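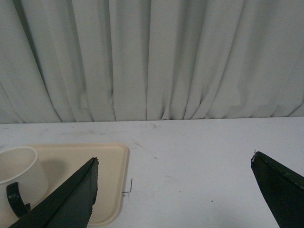
Nustcombe opened its housewares workshop to visitors on 24 November 2022, and I went along with Nilmini Sarkar from our purchasing side. We buy trays and mugs for guest rooms and wanted to look at finishes before placing the spring order. Sign-in was at the side gate. The first stop was the sample room, where the tables are white and a long gray curtain with a trace of green in it hangs down to the back edge. A cream tray with rounded corners was out with a white mug on it, which is close to what we put in our own rooms now. The tabletop has gray scuffs toward the back, and ours look the same after a season.

Florin Roman took our group through the range. The tray is sold under the Druvance name and comes in two sizes. He passed the smaller one around and let people bend it. It flexes a little at the long side and goes back. The rim is low, so it wipes out easily, but a full cup will slop over it if you carry it on the stairs. Nilmini asked about a higher rim. They had one in the catalog until August and dropped it after slow orders.

From there we crossed the yard to the finishing hall. Ear protection is handed out at the door and you need it. The hall turned out 824 trays the day before our visit, going by the board next to the supervisor's desk. Edges are trimmed by machine and then gone over by hand. Deisy Tamayo, who has the last bench, showed us three rejects with flaws in the corner. I could see two of them. The third I had to find with my thumb.

The curtain fabric is bought in from Echeverri and only hemmed on site. We were shown the cutting table and a rack of colors, mostly grays and greens. Weights are marked on the roll ends. I wrote down 747 as the shade number closest to our lobby. They will send a swatch.

Lunch was soup and bread in the canteen. Shoaib Paracha from the sales office sat with us and went over terms. Minimum order on trays is 2000, which is more than we need in a year. He offered to split a run with another buyer if we can wait for it. Mugs have no minimum but ship by the case.

The tour finished at the loading dock, where the cartons are stacked with card between each tray. Parking is short, and the second lot is a ten-minute walk along a road with no sidewalk. Nilmini has the price list.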